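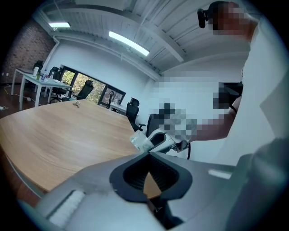 Stanisława Zieliński wrote:

> The label sheets come out of the tray fine, but after the first few
> hundred the left column starts drifting down. By the end of the run
> the text is sitting on the cut line. I have reset the margins in
> Clukesis twice. The test page is correct every time. Is this a
> template problem or a printer problem? We are on the Thaler, upper
> tray, the 500-sheet packs from the Prilldale order.
>
> Also, does anyone still have the old template with the wide gutter?
> The copy in the shared folder opens blank for me.

It is a feed problem. If the template were wrong, the test page would be wrong by the same amount as the last page. Clukesis sends identical page data for every sheet in a job, so anything that gets worse during the run comes from the paper path or from the fuser heating up.

Three things can cause it on the Thaler, and they are easy to tell apart.

Skew. Lay a late sheet over the test page and hold both up to a window. If the left column is low and the right column is correct or high, the sheet is going in at an angle. You only mention the left column, so this is my first guess. The side guides in the upper tray have a detent that wears. They hold a full stack well enough, then open slightly as the stack gets shorter and the sheets can move. Push the guides in until they touch the stack, back them off by one click, and check them again when the tray is half empty. If they have moved, tape a folded strip of card against the outside of the left guide. I ran ours that way until the replacement tray came.

Slip. If every column is low by the same amount, the pickup roller is losing grip. Label stock is heavier than bond and the backing is slick. Wipe the roller with a damp lint-free cloth and let it dry fully before closing the cover. Do not use alcohol on this one. The service sheet says water only, and the roller on our old unit went hard and shiny after someone ignored that.

Shrink. If the top row is correct and the error grows toward the bottom of the sheet, the stock is giving up moisture in the fuser. No margin setting will correct this. Leave the packs open in the same room as the printer overnight, and run in batches of 50 or so with a pause between them.

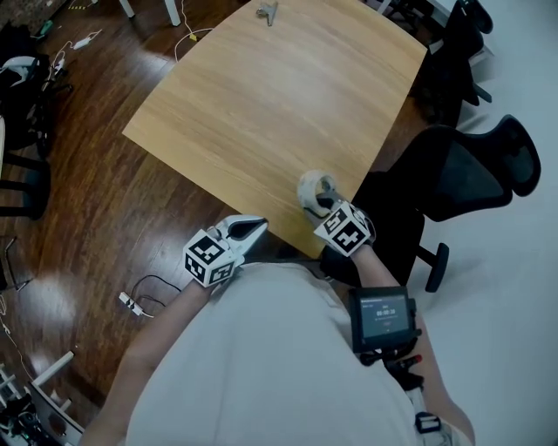

Before you change anything, print a grid instead of the real labels. The procedure I use:

1. Set the driver to Labels, not Heavy. Heavy uses a different feed speed and you will be measuring the wrong thing.
2. Turn off Fit to Page in both places. There are 2 settings, one in the Clukesis print dialog and one in the driver under Layout. The driver setting comes back on after every update.
3. Print the grid on plain paper, one sheet. Measure from the top edge to the first line at the left and at the right, and write both numbers on the sheet.
4. Load the label stock and print a sheet of the same grid. Measure again.
5. Run your job as usual, then print the grid once more at the end without reloading.

Post the numbers from steps 3, 4 and 5 and we can stop guessing. Anything under half a millimeter between the left and right measurements is within what the printer is rated for. The cut line has about one millimeter of room on that sheet layout, so you should not be hitting it unless something is well out.

On the stock itself: we had trouble with one of the Prilldale deliveries last September. The sheets in the lower part of each pack had a slight curl toward the backing side, and they skewed in the upper tray whatever we did with the guides. Flipping the stack end for end (print side the same, leading edge reversed) cleared up most of it. We have since gone over to the Endar sheets for long runs and kept the Prilldale for short ones. The Endar sheets cost a little more and the adhesive is no better, but they lie flat. The layout is the same, so the template does not need to change.

On the old template: it was saved in the version 9 format. The current release opens it without an error and shows an empty page, which is a known bug. Use File, Import, Legacy Layout and pick it from there. The fields come through but the font substitutes, so check the line breaks in the address block. Save it under a new name. If you save over the original, the people who have not upgraded will lose it.

I would not go back to the wide gutter to hide the drift, though. It loses one label column per sheet, and if the cause is skew the outer column will still run onto the line by the end of a long job.

One more item for anyone with the same model. The counter page under Reports shows sheets fed per tray since the last roller change. Ours started slipping well before the interval printed in the manual, and all of our volume was label stock. I would like to collect counter readings from other people on the list who mostly print labels. Please send the tray number and the stock weight along with the reading, and say whether the roller is the original part.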